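Shrinkage allowance for unlined curtains in a linen-cotton blend?

Posted by Nathalie Chan on March 20, 2024

I am making unlined curtains for a bay window and have already bought the cloth, a gray linen-cotton blend from Trondach. The listing gives the weight and the width but no shrinkage figure. The shop in Stistham that sold it to me said to allow "a bit extra," and I can't cut from that.

The curtains will be machine washed, since the window faces the road and they pick up dirt. I have a front loader and no dryer. I would like to know:

- whether to wash the whole length before cutting, or add an allowance and wash nothing
- how to work out the allowance if I go the second route
- whether the side hems will pucker after washing even if the drop stays correct

The last pair I made, in December, came out short after the first wash. The side seams also drew up, so the edges were tighter than the middle of the panel. I used all-purpose polyester thread for those and a fairly long stitch.
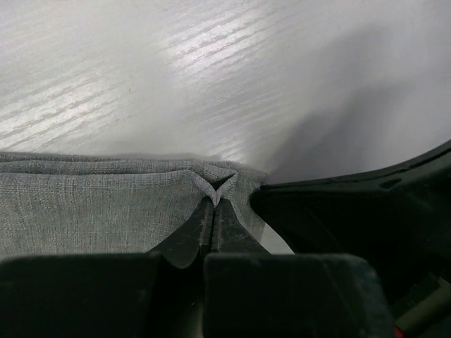 olcombe

Wash the whole length before cutting. An allowance only helps if you know the rate, and by the time you have tested for the rate you may as well have washed the cloth.

If the piece is too long for your machine, do a test first. Cut a square larger than you need and mark a smaller square inside it, 18 inches on each side, with permanent fabric marker or basting thread. Keep the marked lines parallel to the selvage and to the crosswise grain. Wash it the way you will wash the curtains, let it dry flat, press it lightly and measure each direction. Divide the loss by the original measurement. Lengthwise and crosswise rates are usually different, so write down which is which before you trim off the selvage.

To get the cutting length, divide the finished length by one minus the shrinkage rate. Don't multiply the finished length by the rate and add that on, as it comes out slightly short. At 4 percent the error is small, but on a full-length panel it is enough to see at the floor. Include the hem and heading in the figure before you divide.
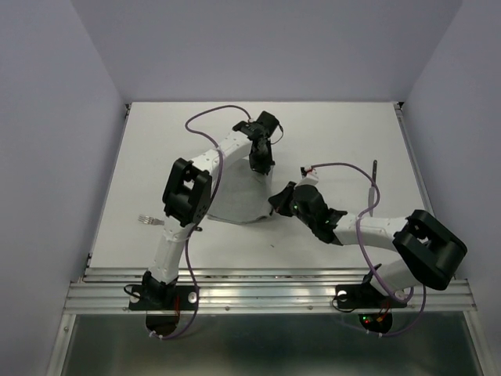 Do the cut ends need to be finished before the first wash? Run a zigzag along each end, or serge them if you have a serger.

Fold the length loosely and don't pack the drum. Tight creases set during the spin are hard to press out of linen, and they throw off the measurement. Measure once the cloth is fully dry and has been lying flat for 15 minutes with no tension on it.

Score: 13

iyamu

Agree on washing first. On the puckering, there are separate causes and they get mixed up a lot.

If the seam is puckered as soon as it leaves the machine, the cause is tension, feed or stitch length. If it is flat when sewn and puckers after washing, the cloth has shrunk and the thread hasn't. Polyester thread hardly shrinks at all, so the extra thread length sits as slack in the seam and the cloth bunches under it. Pre-washing removes most of that.

A side hem that pulls tight, with the edge shorter than the middle, is more often the selvage. It is woven more densely than the body of the cloth and can shrink at its own rate. Cut it off. Clipping it at intervals is a common alternative, but the clips show through an unlined hem when the light is behind it.

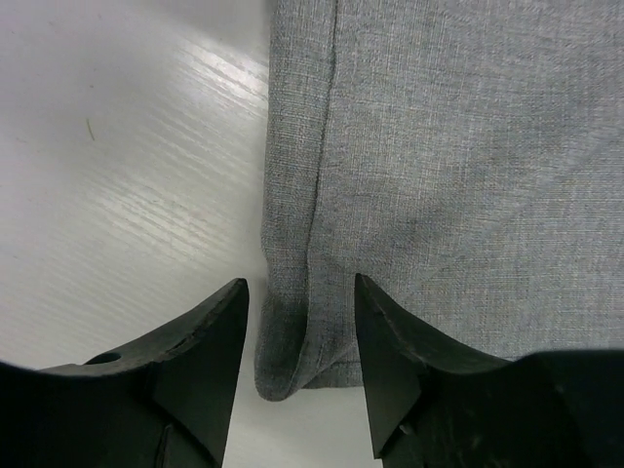

According to Nathalie Chan, the selvages on the December pair had been left on and folded into the side hems, top to bottom.

That would account for the tight edges. Trim them this time and turn a double hem of equal folds, so there is no step visible against the window. Sew both side hems in the same direction, from the bottom up. Use a medium stitch and loosen the top tension slightly from your normal setting. Try it on an offcut of the washed cloth first, in the lengthwise direction, as a crosswise sample will behave differently.

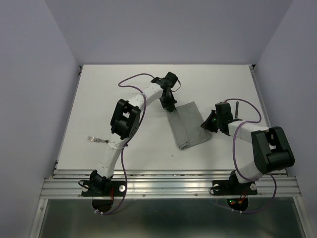

Leave the bottom hem until last. Hang the panels with the heading finished and the bottom only pinned, and give them a few days. Loosely woven blends drop under their own weight, sometimes unevenly across the width. Mark the hem from the floor up while they are hanging, then take them down and sew.

Score: 4

stitchandturn

just buy extra fabric and make a deep hem, you can let it down later

Share (18) | Comments (4)

Nathalie Chan: Thanks both. I'll wash the full length and trim the selvages. The deep hem is a possibility too, but the old fold line would probably show on gray.

olcombe: It usually does, particularly after sun exposure.

marlowe_b: Does the same formula work for width?

iyamu: Same formula, crosswise rate. Apply it to the flat width before gathering.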